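Dinner Is Served, Teddy

By Denise Horrocks

Put a bowl of something dry and pourable within reach of a small child and a stuffed bear, and sooner or later the bear gets fed. I have watched it with couscous, with oats, with birdseed (a long afternoon, that one). It is one of my favorite games in the world, and I've spent most of this fall asking the people of Marnton how they play it.

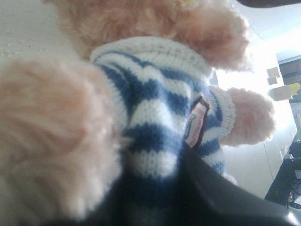
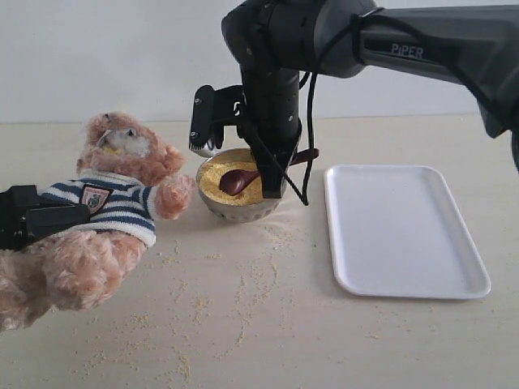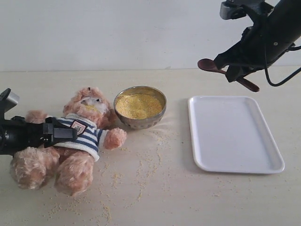

A bear in a striped knit sweater, seen close up in the first picture and with the bowl of yellow grain in the other two.

Look at the setup, because it's so wonderfully plain. A bear with a good thick coat. A metal bowl. A spoon with enough length to it that you can get a proper grip. Yellow grain, fine as sand, the kind of thing most of us have at the back of a cupboard. And a white tray with a lip, for whatever comes next. You could put the whole thing together before the kettle boils!

I wanted to know why this game lasts when so many toys get one good week, so I went to see Barry Dobson, who has run the Pant Street playroom for longer than either of us cares to work out. The playroom is two rooms over a shoe repair shop, with low tables, a great many aprons and a shelf of bears that have all clearly had careers.

"It's the spoon," Barry told me, before I had my coat off. "Give a kid a bear and they'll hug it. Give them a bear and a spoon and they've got a job."

He's very particular about spoons, it has to be said. He likes a wooden one with an oval bowl, smooth all the way down, and he goes through every drawer at the church sales looking for them. Plastic ones bend when a child digs in and then they fling. Metal ones are fine for the scooping but they clang on a metal bowl, and with six children at a table that gets old by ten o'clock.

The bowl, on the other hand, he wants in steel. It has some weight, it doesn't slide as much, and the grain makes a lovely hiss when it goes in. I hadn't thought about the sound at all until he poured some for me. Then I asked him to do it again.

What goes in the bowl is where people start to disagree. Barry's for cornmeal. It packs a little, so it stays on the spoon, and it brushes off a tabletop with the side of your hand. My sister swears by couscous, which rolls better and feels nicer between the fingers but will be found in your socks in April. Rice is good for the very new scoopers. Flour I would leave alone unless you truly love your vacuum.

Fill level matters too. A full bowl looks generous and a child will go straight for it, but the first scoop always takes some over the rim. Barry fills to halfway for the twos and threes and lets the older ones have it right up near the top, because by then they want the challenge of it. "They go slower," he said. "You can see them thinking."

And then there's the bear, who after all is the guest of honor.

A bear for feeding should be big enough to sit or lie beside the bowl without getting lost, with a muzzle that gives you something to aim for. Fluffy is more fun than flat. Fluffy also holds on to grain like you wouldn't believe, particularly around the nose, and any bear that has had a really good meal will be wearing part of it. I find this completely charming. Barry finds it charming until five o'clock, when he does the brushing.

His method: take the bear outside, hold it face down by the middle, and pat its back as if you were burping it. Then a soft, dry hairbrush, working away from the eyes. No water, please, not while there's cornmeal in the fur. It turns to paste, and paste dries into little beads that you will be picking out with tweezers. I know this because of a bear called Stustby, who belonged to my nephew and was never quite the same around the chin.

Clothes are a point of pride at Pant Street. Nearly every bear on the shelf has a sweater, and the striped ones go first. Blue and white is the great favorite. A sweater keeps grain out of the body fur, and it's much easier to shake out a knit than a bear. Ribbed cuffs are a big help there, as they hug the wrist. A little badge on the chest does nothing useful, but the children love one and will tell you what it's for at length. One boy explained to me that his bear's was for swimming. Another said hers was for being the boss of soup.

Do put down a tray. Any tray with a raised edge will do, and if it's white you can see what's been spilled and tip it back in the bowl. Barry has his children start with the spoon on the tray and the tray empty, so that there's a place to serve onto. Some bears are fed by the mouthful. Some are given a plated dinner and left in peace to eat it. I had never seen the second style before this visit, and I'm now fully converted.

Before I left, a girl of four had me hold her bear while she cooked. The cooking took some time. There was a good deal of stirring and a stern word to the bear about waiting. When the spoon finally came across it was heaped, and it wobbled, and I would say half of it made the journey.

"He's full," she told me, and handed me the brush.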